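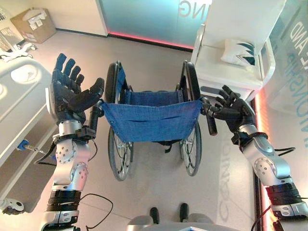

What does it cost to put a robot to work in a care facility?
The purchase price of the robot is usually the largest single line in the budget and seldom more than half of the total, with the rest going to hands, service, floor work, staff hours and insurance.

Care robot procurement is the planning, budgeting and purchase of robotic equipment for hospitals, nursing homes and rehabilitation centers. It covers two-armed machines meant for moving wheelchairs, fetching supplies and similar chores, along with whatever has to be bought so that they can do them. The field has its own vocabulary, most of it devised by sellers.

Background

Early purchases were handled like those of beds or patient lifts: a department named a model, the purchasing office asked for a discount, and a crate arrived. The Kellcombe rehabilitation center bought its first machine this way and found that the quoted price included the arms but listed the hands as an accessory. The Kellcombe contract is still used in training courses, where it is read aloud.

Panagiotis Karagiannis, who later ran purchasing at Kellcombe, introduced the practice of budgeting by task. A buyer first writes down the job ("push an empty folding wheelchair from the ward to the store room") and then prices everything the job requires. Karagiannis's original worksheet had 28 lines. The robot was line 11.

Cost categories

Hardware. Arms, hands, base, batteries and charger. Five-fingered hands cost more than simple two-jaw grippers and have more parts to wear out. Buyers tend to choose them anyway, on the grounds that wheelchair handles, drawer pulls and bed rails were all made for people. A spare hand is normally ordered with the first pair, and normally struck from the order by someone who will not be there when it is needed.

Site preparation. Door widths, thresholds, charging points and wireless coverage. At Skoltstead, a regional hospital, the survey found one raised threshold on the planned route. Removing it took longer than delivery of the robot, which spent March in a corridor being used as a coat rack.

Staff time. The Tarus method, a planning guide common among smaller buyers, allows 200 staff hours for the first year. Critics consider this low. Its supporters consider it low as well, but note that a higher figure never gets approved.

Test equipment. Wheelchairs, a bed and other furniture set aside for trials, so that the ward's own are left alone. These are cheap and almost always forgotten.

Service and software. Usually sold by subscription. Contracts differ on whether a repair visit includes the repair.

Leasing and purchase

Leasing spreads the cost and leaves the aging machine with the supplier. Van Damme, a leasing firm, bills by the operating hour above a yearly allowance of 2000 hours, a ceiling that few customers have come near. Purchase is favored by institutions with grant money, which must often be spent on objects.

Acceptance trials

Most contracts tie the final payment to a trial on the buyer's own site. Kosmas Kouris proposed that the trial use the buyer's oldest wheelchair instead of the supplier's newest, a clause now widely copied and widely resisted. In the Skoltstead trial the robot was asked to make 419 handle grasps, with any dropped grip logged by a nurse. The supplier had asked to do the logging itself.

See also: Patient lift; Life-cycle costing; Service contract; Folding wheelchair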